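Arbeitstagebuch der Lehrküche, Haus Teixeira
Eintrag vom 30. März 2025

Dienstbeginn 8.30 Uhr. Die Lehrküche blieb für den Kursbetrieb geschlossen. Der Tag war für die Neuordnung der Vorratsbehälter vorgesehen, die nach der Februarsitzung beschlossen und danach zweimal verschoben worden war. Anwesend: die Unterzeichnende und Herr Adom Tetteh, dieser bis zum frühen Nachmittag. Die Heizung im Nebenraum lief, in der Küche selbst wurde sie erst gegen neun Uhr warm. Die Zeitumstellung der vergangenen Nacht ist an der Wanduhr nachvollzogen, am Backofen noch nicht.

Zunächst wurde der hohe Schrank neben dem Fenster vollständig ausgeräumt. Er ist 80 cm breit und hat sich seit seiner Anschaffung als Sammelort für alles bewährt, was andernorts keinen Platz fand. Das ist im Sinne der Hausordnung nicht vorgesehen. Zum Vorschein kamen mehrere Deckel ohne zugehöriges Gefäß, ein Satz Papierförmchen, ein Trichter, nach dem im Herbst gesucht worden war, und eine angebrochene Packung Grieß, deren Haltbarkeitsdatum im vergangenen Juni lag. Der Grieß wurde entsorgt. Der Trichter liegt wieder in der zweiten Schublade.

Die Einlegeböden wurden mit Spülwasser abgewischt und trockengerieben. Am untersten Boden hat sich an der hinteren Kante das Furnier gelöst, auf einer Länge von vielleicht einer Handbreit. Die Stelle ist vorerst mit Klebeband gesichert. Meldung an die Haustechnik ist morgen zu schreiben.

Danach begann die eigentliche Arbeit. Die Behälter stammen aus wenigstens drei Anschaffungen: den älteren Glasgefäßen aus der Gründungszeit, einer Lieferung der Firma Penolik und den Dosen, die Kursteilnehmende im Laufe der Jahre stehen gelassen haben. Ein einheitliches System besteht nicht. Es wurde festgelegt, dass Glas und Kunststoff künftig getrennt stehen, dass jedes Gefäß mit aufgesetztem Deckel verwahrt wird und dass lose Deckel nach Ablauf des laufenden Kurshalbjahres ausgesondert werden. Herr Tetteh regte an, die Gefäße ohne Deckel ineinanderzusetzen und die Deckel hochkant in einer Kiste zu sammeln. Der Vorschlag spart Raum, hat sich aber in der Gruppe vom Mittwoch schon einmal nicht durchgesetzt — die Kiste wurde nach kurzer Zeit als Ablage für Geschirrtücher benutzt. Er ist hiermit festgehalten und wird zurückgestellt.

Für die häufig gebrauchten Stücke soll eine offene Aufstellung gelten. Vorgesehen ist der weiße Drahtkorb mit der festen oberen Ablage, der an den Seiten und hinten ein wenig übersteht und dadurch das Verrutschen begrenzt. Nach vorn ist er offen, was für das Unterfach günstig ist. 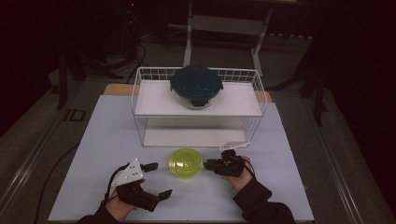 Glasbehälter mit dunklem Klappdeckel auf der oberen Ablage des Drahtkorbs, davor ein gelbgrünes Teil.

Der runde Glasbehälter gehört zu den Stücken, die in jedem Grundkurs benötigt werden, für Brühe ebenso wie für eingeweichte Hülsenfrüchte. Sein fester Platz ist ab sofort oben in der Mitte. Bei der Durchsicht war zu klären, ob die Laschen des Deckels noch schließen. Eine Dichtigkeitsprüfung mit Wasser wurde über dem Spülbecken vorgenommen, jeweils mit 100 ml, und ohne Beanstandung abgeschlossen. Im Merkblatt für die Teilnehmenden ist zu ergänzen, dass die Laschen vor dem Abheben des Deckels sämtlich zu öffnen sind. Im Winterkurs wurde wiederholt am halb geschlossenen Deckel gezogen, einmal mit der Folge, dass ein Rest Linsensuppe auf dem Fußboden zu liegen kam.

Über das Unterfach wurde länger gesprochen. Die Unterzeichnende wollte dort Schneidbretter einstellen, Herr Tetteh hielt das Fach dafür für zu niedrig und behielt nach dem ersten Versuch recht. Es bleibt daher für flache Schalen und für Kleinteile reserviert. Eine Beschriftung der Ablagen ist vorgesehen. Etiketten der Firma Nekeo sind noch vorrätig, 2 Bogen, die Schrift sollte diesmal groß genug gewählt werden. Die vorige Beschriftung war aus normaler Entfernung nicht lesbar und wurde von den Teilnehmenden durchweg übergangen.

Pause von 11.15 bis 11.40 Uhr. Es gab Tee und den Rest des Nusskuchens vom Freitag. Der Kuchen war trocken geworden. Unter Verschluss hätte er sich besser gehalten, und zu einem Behälter war es an diesem Vormittag ja nicht weit.

Nach der Pause wurden die Kunststoffdosen durchgesehen. Verfärbte Stücke — überwiegend durch Tomate und Kurkuma — bleiben in Gebrauch, soweit sie geruchsfrei sind. Dosen mit Rissen am Rand wurden ausgesondert. Bei einem größeren Behälter mit Pekby-Aufkleber bestand Uneinigkeit, ob der Geruch auf Zwiebel oder auf Spülmittel zurückgeht. Er wurde mit Natron eingeweicht und steht bis Dienstag auf der Fensterbank. Danach ist erneut zu entscheiden. Die Unterzeichnende gibt zu Protokoll, dass sie sich von dem Stück ungern trennen würde. Es ist das einzige, in das ein ganzer Blumenkohl passt.

Gegen Mittag rief die Kursleitung der Nachmittagsgruppe an und bat darum, die Gewürze an ihrem bisherigen Ort zu belassen. Dem wurde entsprochen. Die Gewürze waren ohnehin nicht Gegenstand der Maßnahme.

Offen war noch die Frage des Stapelns. In der bisherigen Fassung der Küchenordnung ist das Stapeln von Glasgefäßen untersagt, eine Begründung steht nicht dabei, und im Archivordner findet sich auch keine. In der Praxis wurde das Verbot an jedem Kurstag übertreten, zumeist durch die Kursleitung selbst.

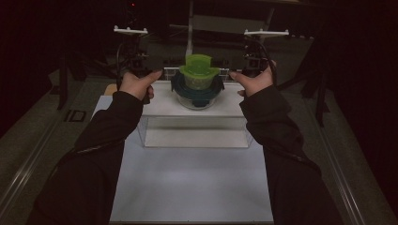 Die Küchenordnung wird in diesem Punkt neu gefasst. Gestapelt werden darf künftig in höchstens 2 Lagen, das schwerere Gefäß steht unten, Glas kommt nicht auf Kunststoff zu stehen. Maßgeblich ist eine Anordnung, wie sie heute gewählt wurde: unten die klare Glasschale mit ihrem dunklen, weit auskragenden Deckel, darauf der leuchtend grüne Behälter mit dem geriffelten Deckel. Die Unterzeichnende war zunächst für die umgekehrte Verteilung, weil das grüne Stück seltener gebraucht wird, hat sich aber dem Argument des Gewichts nicht verschließen können. Zusätzlich soll die Lasche vorn zugänglich sein, sodass beim Herausnehmen nicht erst gedreht werden muss. Ob die Gruppen sich daran halten, wird sich bei der ersten Begehung nach Kursbeginn zeigen.

Herr Tetteh verabschiedete sich um 13.20 Uhr. Ihm ist für seine Mitwirkung an einem freien Tag zu danken, was mündlich geschehen ist und schriftlich nachgeholt wird. Er hat außerdem den Wasserhahn am hinteren Becken nachgezogen, der seit Wochen tropfte und für den bereits ein Auftrag vorlag. Der Auftrag ist zurückzuziehen.

Am Nachmittag wurden die restlichen Fächer eingeräumt und der Fußboden gewischt. Im hohen Schrank steht nun Glas auf den mittleren Böden, Kunststoff darüber. Der oberste Boden ist den selten gebrauchten Backformen vorbehalten und nur mit dem Tritt zu erreichen. Der Tritt selbst hat noch keinen guten Platz. Hinter der Tür steht er im Weg, neben dem Kühlschrank verdeckt er die Steckdose. Vorläufig hinter der Tür.

Persönliche Anmerkung, soweit in diesem Buch zulässig: Die Arbeit hat mehr Freude gemacht als erwartet. Es war still im Haus, auf dem Hof wurde nur einmal ein Fahrrad angeschlossen, und in einer geordneten Küche lässt sich über den kommenden Lehrplan besser nachdenken als im Büro. Die Einheit zum Vorkochen und Aufbewahren sollte an den Anfang des Sommerkurses gezogen werden. Bisher steht sie am Schluss, wenn die Hälfte der Gruppe bereits an die Ferien denkt. Den Teilnehmenden könnte gleich zu Beginn gezeigt werden, wo welches Gefäß steht und wie es geschlossen wird. Ein entsprechender Vermerk geht an die Kursplanung.

Zu erledigen:
Meldung Einlegeboden an die Haustechnik.
Auftrag Wasserhahn zurückziehen.
Merkblatt um den Hinweis zu den Laschen ergänzen.
Etiketten beschriften, große Schrift.
Neufassung der Küchenordnung, Abschnitt Stapeln, zur Unterschrift vorlegen.
Dankschreiben an Herrn Tetteh.
Uhr am Backofen stellen.

Dienstende 16.05 Uhr. Fenster geschlossen, Herd und Spülmaschine ausgeschaltet, Schlüssel im Kasten hinterlegt.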